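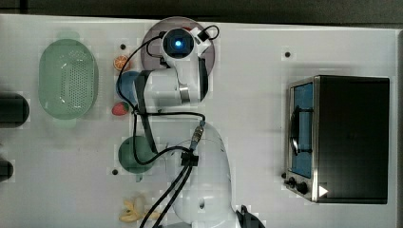

It is not fair, one reader wrote to us, that a team can be in the second round of a cup when it did not play any match in the first. How can you win a round if you stayed at home?

December 2022
By the children's page of the Soritz Handball Club

The free place that made our reader angry has a name. It is called a bye. You say it like "goodbye", and you can find it in handball, tennis, football, chess and many other games. To understand it we must first look at how a cup is made.

What is a knockout cup?

In a league every team plays against all the others, and when you lose on Saturday you can still win next week. In a knockout cup you may lose only once. After each match one team goes on and the other team is out. The teams which go on are put together in new pairs, and this continues until two are left. These two play the final.

The plan of who plays whom is called the draw. In old days somebody took papers with the names from a hat, and small clubs still do it like this. On the wall the draw looks like a tree that fell on its side. All the teams are on the left, where the branches are thin, and the winner is on the right.

When the numbers are good

Imagine that four teams want to play: Soritz, Skundau, Quaye and Sedov. In the first round Soritz plays Skundau and Quaye plays Sedov. Let us say Skundau and Sedov win. They meet in the final, and the cup has a winner after three matches. Everything fits.

It fits also with eight teams, with 16 and with 32. Do you see what happens here? Each number is the double of the one before. If you cut such a number in half again and again, you always come to one, and there is never a team without a partner.

When the numbers are not good

Now imagine a cup with 10 teams. They play five matches, so we have five winners. Five teams cannot make pairs! One of them would have to wait. With three teams left somebody must wait again, just before the final, and it would be a very big present to get so late.

So the people who make the draw do the waiting at the beginning. They want to have exactly eight teams in the second round. From 10 teams they must therefore lose two. To lose two teams you need two matches, and in two matches there are four teams playing. The other six have a bye. They go to the second round, where they meet the two winners and each other. After this there are eight teams, then four, then two, and nobody has to wait any more.

You can try it with your own number. Take the number of teams and look for the nearest doubling number which is smaller (two, four, eight, 16, 32 and so on). Take it away from your number. What remains is how many matches you need in the first round. With 11 teams it is three matches, and with 13 teams it is five.

Who gets the bye?

There are different ways. Sometimes it is pure luck, from the hat. Sometimes the strongest teams of last year get it, and they are called the seeds. In our own youth cup in June the clubs with the longest journey had it, and then Sedov could sleep a little longer on the first morning.

Is it fair?

Our reader is right in one thing. A team with a bye plays one match less, and it has fresh legs. But some trainers do not like to have it. The players come cold into the second round, and the other team has already played and knows how the hall feels and how the floor is. A bye also does not count as a win. If you look at the results, you will see no goals next to it, only the word "bye" or an empty line.

How many matches in the whole cup?

For this you do not need to draw the tree. Every match sends one team home, and at the end all teams went home except the winner. So you take the number of teams and make it smaller by one. A cup with 10 teams has nine matches. If 3,569 teams came to play – we would need a lot of halls for them – it would be 3,568 matches. It does not matter who has a bye and who has not.

Some words to keep

Draw: the plan of the matches.
Round: all the matches which belong to the same step of the cup.
Semi-final: the round with four teams.
Seed: a team that gets a special place in the draw, usually for being strong.
Bye: a free place in the next round.

Contact the club office | © Soritz Handball Club | Back to top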